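Chapter 9

Watching the Neighbors: Inspection and Trust Between Rival States

In this chapter
What an inspection agreement is meant to do
The Draltine agreement and its first winter
Routine visits, challenge visits and remote watching
Why honest governments sometimes say no
Key terms: declaration, baseline, challenge visit, managed access

The post at Draltine opened at six in the morning, and by half past six Urszula Wilczyńska had usually finished her first cup of tea and started on the logbook. She was one of the first observers sent to the valley after the two sides, Nullo to the north and Neltness to the south, agreed to pull their heavy guns back from the river. Her job sounds grand when we put it in a textbook — she was, after all, helping to keep two armies apart — but most of what she did was compare lists. There was a list of depots each side said it had. There was a list of what each side said was in them. And there was her own list, written in pencil in a cold building, of what she had been allowed to walk up to and look at.

I begin with her because students often come to this subject expecting the drama to be in the signing of an agreement, with the flags and the long table and the handshake. Those moments matter, and we spent a good part of Chapter 8 on them. But an agreement that limits weapons has to go on being believed long after the photographers have gone home, and belief between governments that were recently shooting at each other is hard to come by. Somebody has to go and look. Then somebody has to decide what the looking means, and that second step is where most of the arguments in this chapter come from.

The Draltine agreement asked each side to hand over a declaration, a written statement of its sites and equipment within 30 miles of the river. Together the two declarations named 223 sites. In February the observers began the baseline visits, the first round of inspections, which are meant to check that a declaration was true on the day it was made. (You will see the word "baseline" a great deal from here on, and it is worth getting comfortable with it now, as every later visit is measured against it.) Snow closed the upper roads for much of that month. By the time the thaw came, observers had been to 79 of the sites, and the rest had to wait for spring.

Was that a failure? Pushpa Katiyar, whose study of the valley we will lean on in section 9.2, thinks it was a fair start. Her view is that a government deciding whether to cheat does not know which sites will be reached and which will be snowed in, and so even a slow inspection makes hiding things riskier. Omprakash Tyagi reads the same winter quite differently. He points out that the road closures were announced a day ahead, by the host armies themselves, and that an observer who depends on the host for a snowplow is going to see what the host has had time to tidy. I have gone back and forth between them over the years, and I would encourage you to do the same before you settle on an answer.

Please do notice, though, that they agree on the facts. Much of the quarreling over inspections, in classrooms and in parliaments alike, is carried on by people who have the same reports on their desks. They differ over how much a clean report should comfort us.

9.1 What an Inspector Can and Cannot Know
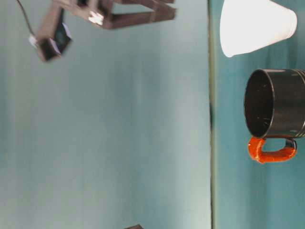
An inspector almost never gets the whole of a thing, and learning to write down a partial view fairly is a large share of the training. The temptation is to fill in the rest from what seems likely, and it is a stronger temptation than you might think. Try it with any machine you don't already know. You might note a brown arm built from flat, straight pieces, with a boxy housing on the end of it that has a glossy black face, and a thin black cable that curves up from the housing and passes out of view at the top. All of that can go in the report. What the cable connects to cannot, however sure you feel about it, and neither can the purpose of the box, or whether there are ten more like it in the next building. Wilczyńska kept a separate page at the back of her logbook for guesses, and she was quite strict with herself about never letting a guess wander forward into the main pages.

Her habit was later written into the observers' handbook, where the main report and the inspector's opinions are kept on different forms. The two forms go to different readers as well. The report is shared with both governments, while the opinions go only to the head of mission, who in those first years was Yogesh Mishra. Mishra believed that the split made his people braver. They could say that something at a depot bothered them without setting off a diplomatic row before lunch.

The trouble came, as it so often does, at a place no one had been thinking much of. Sandhu was a small rail town on the Neltness side, declared as a repair yard and visited once without remark. The next autumn Nullo asked for a challenge visit, meaning an inspection at short notice that the other side has promised to accept. Neltness let the observers through the gate but kept them out of one shed, saying that it held signal equipment covered by no part of the agreement. Nullo called this proof of cheating. Neltness called the demand spying. Shuzhen Cao, who led the team, spent 73 hours at Sandhu working out what her people might be shown — through a side door, with certain racks draped in canvas — so that they could rule out guns without learning anything about the radios.

That kind of bargain is called managed access, and we will follow Cao's negotiation step by step in section 9.3. Before you read on, spend a few minutes with the two questions below. Keep your notes, as we will return to them at the end of the chapter.

Before you read

If you were advising the government of Neltness, what would you have wanted to keep out of sight at Sandhu, and how would you have explained this to a rival who had little reason to believe you?

Suppose the team had been turned away at the gate. What should their report have said?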